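**Jellport 1032 - reconditioned Dell desktop, supplied open for fitting out**

Supplied by Walczak, Pulholm. The unit is sold as a base chassis with board and power supply. Memory, drives and processor cooler are ordered separately.

The power supply carries the CE mark and an 80 efficiency emblem on its label. Check cable routing before refitting the side panel.

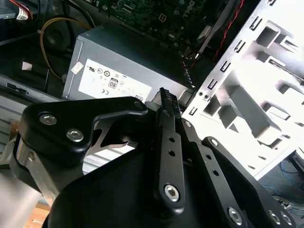 Drive cables should be dressed clear of the metal bracket. Madatent cable ties are included, 98 mm, bag of 2.

**Board**

- Green Dell motherboard, processor in socket
- White PCI slot between two black slots
- Memory slots beneath the processor, latched at the ends
- SATA cabling, orange

Press each memory module down evenly until both latches close. Thermal paste is not supplied. Do not power the unit until a cooler is fitted. 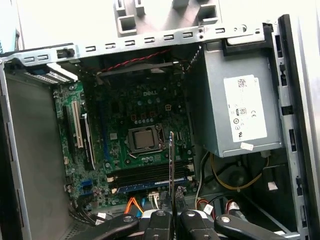

Urszula Malinowski writes that her modules needed firmer pressure than expected, and that the machine would not start until she had reseated both.

The instructions have been amended to match. Returns are accepted for over two months, provided the chassis label is intact. Orders placed in March ship with the revised sheet. 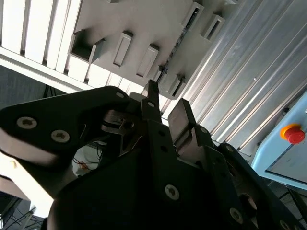

Can the power supply be bought on its own?

Stock is kept for repairs only - write to Waldemar Kaczmarczyk at the Pulholm counter with the unit number.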